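Dye notebook, April, started 7:40 in the morning

Cochineal again, and this time on cotton. I know, I know, everyone says cotton and cochineal hate each other. Hortensia Taipe says so too, and she has forgotten more about this bug than I will ever learn, but she also gave me her tannin notes, so here we go!

Plan for the day was six small skeins and a few squares of old sheeting, all scoured last week, all through an oak gall bath overnight. Then alum, then a rest, then the pot. Skeins 1 and 2 got the plain alum. Skeins 3 and 4 got alum plus a pinch of soda ash, added slowly because the Kilora jug foams over if you look at it wrong. 5 and 6 got aluminum acetate, the batch Nimal mixed up and labeled in pencil (please use the marker, the pencil rubs off when the jar is damp).

Ground 28 grams of insects in the coffee mill. Simmered them in the small pot, strained through the old curtain, simmered the same grounds again, strained again. The second extraction was almost as strong as the first, so do not throw grounds out after one go. I ran a third just for fun and it was weak but pretty, a kind of shell pink on a scrap of wool.

Target color, for anyone picking this up after me, is that loud pink you get from a shop-bought T-shirt.

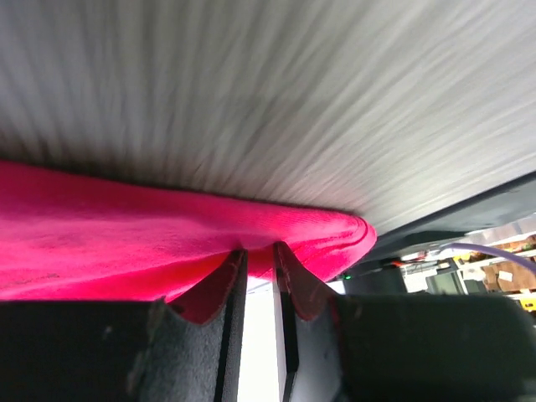 The pink to aim for, next to the gray.

Whether a bug can get there on cotton is the whole question. On wool I am sure it can. The Arboleda fleece I did in the fall came out so bright that it made everything else on the shelf look tired.

10:15, first skeins in. Held the bath just under a simmer. Skein 1 took color within minutes, more of a dusty rose. Skein 3 went purple right away, so the soda ash is doing what Hortensia warned it would do. Lovely purple though! Keep the recipe, file it under accidents.
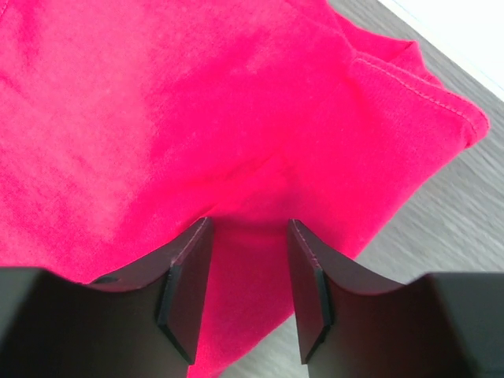 Skein 5 is the star. Acetate, no soda, a quarter teaspoon of cream of tartar in the bath, 37 minutes. I pulled it up on the spoon and yelled for Nimal, who came over with his sandwich and agreed it was by far the warmest of the lot. He thinks the tartar matters more than the acetate. I think it's the acetate. We should split skein 6 in half and settle it, and whoever loses has to scrub the big pot.

Water notes, because I always forget them. Half the pots were filled from the tap and half from the rain barrel. The tap water is hard and drags everything toward violet. Rain barrel from now on for all reds. Hortensia carries her own water over from Ostiretti when she teaches and I used to think that was fussy. I take it back.

2:30, rinsing. More bleed than I would like from skein 1, very little from 5. Squares of sheeting came out patchy where they had folded over themselves, so stir more, or use the wide pot and do fewer of them. Pinned a strip of each in the south window with half of it under cardboard for the light test.
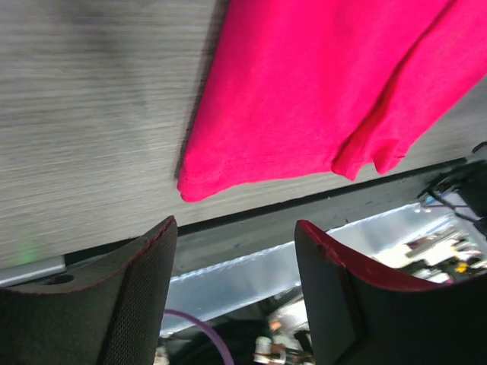 Still to do: the split of skein 6, an iron dip on the leftover purple, and a proper wash test with the Pleltamska soap instead of whatever was by the sink. Also order more insects. I want enough for a full yard of cloth next time, and the jar is down to dust and a few stragglers.

Exhaust bath saved in the lidded bucket under the bench. Don't dump it, there is still plenty of pink in there.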